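Caderno da oficina, janeiro, 16h40

Tintas de cal, lote Bresura. Continuo sem acreditar na ficha que veio de Mottram. Dizem que o pigmento cinzento não muda de tom ao secar. A Charmaine pintou 13 provetes com a mesma mistura e, postos lado à lado na bancada, vejo pelo menos dois cinzentos diferentes, um a puxar para o rosado. Ela diz que é da luz da janela. Pode ser. Repetir à noite, com o candeeiro.

O Parviz insiste que o problema é a água. Medi a dureza: 116 mg/l, igual à do mês passado, e no mês passado ninguém se queixou.

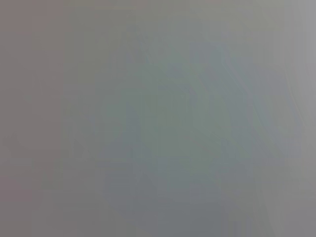 Quanto à aderência, o fabricante promete muito e explica pouco. Teste da fita em reboco velho: o provete 2 largou pó, os outros nem por isso. Não chega para concluir nada, por mais que o Hakim já queira escrever a Palbridge a dar o material como aprovado. Pedi-lhe que esperasse.

Humidade na câmara: 79 %, segundo o higrómetro novo. O antigo marcava menos. Não confio em nenhum dos dois.

Falta: peneirar outra vez a cal, pedir à Kartini o saco aberto em Etcombe, lavar as trinchas (ficaram de molho desde ontem).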